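Bread Table Gallery – Wellberg Kitchen Rooms

These pages collect pictures from the bread table at the Wellberg Kitchen Rooms. The table is the first thing people come to on the way in, and it gets rearranged more than anything else in the building. Loaves and rolls come from Ospina, the bakery two doors down, and the trays and mats come out of our own cupboard.

The gallery was started in January as a record for people who set up the table and wanted to see how it had been done before. It has grown since then. The full archive now holds 3,858 pictures, most of them small, and only a few are put on this page at a time. The rest are kept in the Jarbridge folder and can be requested at the front desk.

Serving notes are kept with the pictures. They are short and cover what goes on the table, what it sits on and how it is handed over. Weights and orders are on the Ospina sheet and are not repeated.
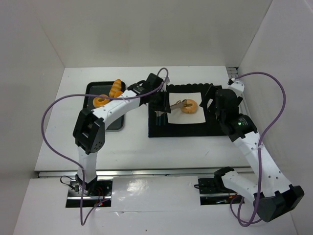
Bagels are served one at a time at Wellberg. The tray holds the supply and the mat is where the serving is made up, and the two are kept side by side with a little table showing between them. A dark tray works well for this. The ring-shaped bagel and the ridged loaf both stand out against the gray, and the raised rim keeps them from sliding when the tray is moved. The cream-white sheet on the black mat does the same job the other way around, with the light-brown bagel easy to see on top of it. Ospina's plain bagels are paler than most, and on a white plate they tend to disappear.

Mats – We own seven, in two sizes. The larger ones are for loaves on a board and the smaller ones for single servings. They are wiped with a damp cloth and stored flat. Rolling them leaves a curl at the ends that takes days to go away.

Sheets – The paper sheets come in packs of 200 from Prarnport. One sheet per serving, changed each time. They don't need to be centered, but the bread should be fully on the paper. The older waxed kind is still in the bottom drawer and can be used up for take-home orders.

Trays – Three or four pieces to a tray is enough for a slow morning. On busy days we set out two trays and leave the spare bread in the covered bin – it dries out quickly on the table, the bagels faster than the loaves. Long loaves go toward the back, where they don't get in the way of the smaller pieces.

Utensils – Bread is picked up with a utensil and never by hand, including when the table is being set up. Each tray has its own, and they are washed together at noon and again at closing.

Busy mornings – On open-house mornings we go through about 100 bagels before eleven. The table is cleared and reset once during that time, usually when the second delivery arrives from Ospina.

The next set will cover the flatbreads and the seeded rolls, with the table moved to the window side of the room. Anyone who has set up the table and wants to add a note to a picture can leave it at the desk with the page number.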